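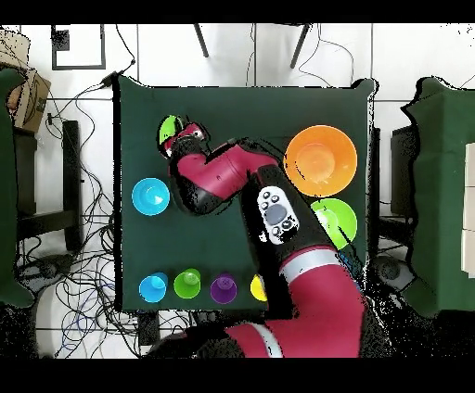

26 February 2024. Sorting task, Lekdale team, second week of pretending we have a schedule. Switched to the slower approach path and dropped the close delay to 500 ms, which Rasha Akl suggested in the first place and has been gracious about for over 15 minutes. The green thing is in the gripper up at the far corner, tipped over a bit, and the cups are still in their row along the bottom edge. Elbow goes very near the light blue bowl on that reach. I don't love it.

Tried 8 runs before lunch. Logged 6, the other two being my fault for loading the old waypoints.

To do: raise the elbow, rename the waypoint files to something other than "new" and "new2", ask Rasha for her copy of the March rules. Cable tangle: see last week's entry, unchanged.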